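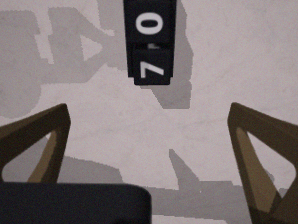 ## 4. Recording a demonstration in the simulator

Read section 3 first. The controller must be paired and the Dovska session must be open before the steps below will work.

The operator guides the simulated arm by remote control and watches the wrist view. The recorder stores the arm pose, the finger opening and the wrist view together. A policy trained on these recordings copies what the operator did, including pauses and corrections, so a slow clean run is worth more than a fast untidy one.

### 4.1 Before you record

1. Load the numbered block scene from the Lundano task list.
2. Set the controller scale to Fine. Coarse is for moving between work areas only.
3. Press Home and wait for the status line to read READY.
4. Open the fingers fully. Check in the wrist view that there is clear surface between the two tips.
5. Enter your operator name. Use the same spelling every time — "K. Prado" and "Kelly Prado" are stored as two operators.

> **Note:** Digits on the blocks may read sideways in the wrist view. Leave the view rotation at its default. Recordings made with a changed rotation can't be merged with the rest of the set.

### 4.2 Lining up on a block

1. Press Record. The counter starts at zero.
2. Move until the target block lies ahead of the open fingers. For the task variant in this section, the target is the block marked 7, next to the one marked 0.
3. Correct sideways error before you close the distance. Small sideways moves made near a block tend to push it.
4. Turn the wrist only if the finger tips are clearly out of line with the block's sides.
5. Stop short of the block with the fingers still open and hold the stick centered until the pose marker turns solid.

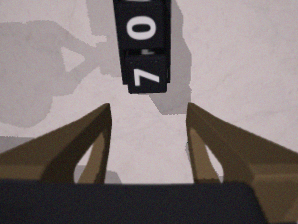 ### 4.3 Grasp and release

1. Advance in Fine until both fingers are alongside the target.
2. Close with a single steady pull of the trigger. Do not pump it.
3. Lift straight up, move to the goal area, lower and release.
4. Back away along the approach line before pressing Stop.

**Caution:** Do not judge distance by the shadows. The arm casts its own shadow over the surface, and it can reach the block well before the fingers do. Use the distance readout.

**Caution:** If a neighboring block moves during the grasp, press Discard. Do not put it back by hand in the scene editor and carry on.

### 4.4 Limits

| Setting | Value |
|---|---|
| Longest recording | 900 frames |
| Recordings per operator before a break | 6 |
| Lowest accepted set for training | 184 recordings |

A recording that reaches the frame limit is closed and marked INCOMPLETE. It stays on disk but is left out of the training export.

### 4.5 Checking a recording

Play it back once at normal speed. Reject it if the arm touches the surface, or if the fingers close before they are alongside the target. Send borderline cases to Yusri Rahman with the recording name and the frame where the problem starts.

Export is covered in section 5.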